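## Budgeting a counter-mounted arm: plan in simulation first

Before requesting quotes, build the work area in a simulator and run the task there. At Keane we did this for the Flurnitz test kitchen, and it changed the order twice. You need the counter depth, the clearance under the upper cabinets and a list of objects to be handled.

1. Model the counter and cabinets from measured dimensions.
2. Place the arm base where it can be bolted down for real.
3. Add the fixed appliances, then the small objects.
4. Move the gripper to each pick point and log the joint angles.

Check the points near the back of the counter with the appliances in place. A reach figure on a data sheet assumes open space.

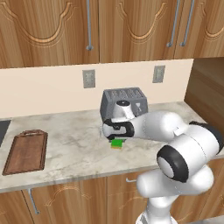 *Simulated pick check: gripper over the green object in front of the toaster, base at lower right.*

Run every pick point from at least two base positions. If one position covers them all, price a fixed mount. If not, price a rail - it will be the second largest line on the sheet.

Split the budget as follows:

- **Arm and controller:** get quotes from two suppliers, on the same payload and reach.
- **Gripper:** quote separately. Milon and Polen both list theirs without the wrist adapter.
- **Mount and wiring:** $2,533 in our case, including the base plate.
- **Spares:** one set of fingertips for every 6 months of planned use.

Save the simulator file with the quotes. Fergal Gallagher keeps the blank budget sheet; ask for the version with the rail option.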